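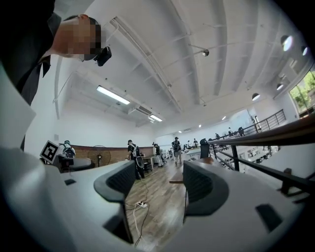
The Plestberg paper mill opens its doors to visitors once a year, in March, and this time I got a place on the morning tour. The mill is on the river side of Hondville, behind the old rail yard, and parking is on the gravel lot across the road. Dark clothes are a poor choice for a paper mill. A black shirt with a dark collar, like the one in the photo, will show every bit of white dust by the end of the first hall. I wore a gray sweater and still had to brush it off in the parking lot.

Our guide was Jean MacKinnon, who started in the cutting room and now runs the finishing side. She took 12 of us through in one group. We got earplugs and a hairnet at the door and were told to stay inside the yellow lines.

The first stop was the pulp hall. The mill makes no pulp from logs anymore. It buys dry sheets and breaks them up in two big tanks of warm water. The smell is a little like wet cardboard. Hwa-young Ki, the shift lead, let us put our hands in a bucket of the finished mix, and it felt like thin oatmeal.

The paper machine is in the next building and is 100 yards long from end to end. The wet sheet goes in at one side on a moving screen, then through felt rollers and a long row of heated drums. It gets very warm along the drums. I could not hear much of the talk in there, so I would suggest standing near the front.

Finishing was the part I liked best. Rolls are cut down to sheets, checked under a lamp, and wrapped in packs. One pallet holds 4000 sheets of the heavy drawing paper. Most of it goes to Kondatell, a school supply firm, and the rest is sold to print shops. Kyung-tae Chae showed us how he finds the grain by bending a sheet both ways, and then we all tried it.

The tour ended in the canteen with coffee and a table of seconds for sale. I bought a pack of cream stock with one bent corner. The tour is free, but places have to be booked by phone, and children under 12 are not allowed in the machine hall. The bus from Ham stops at the gate.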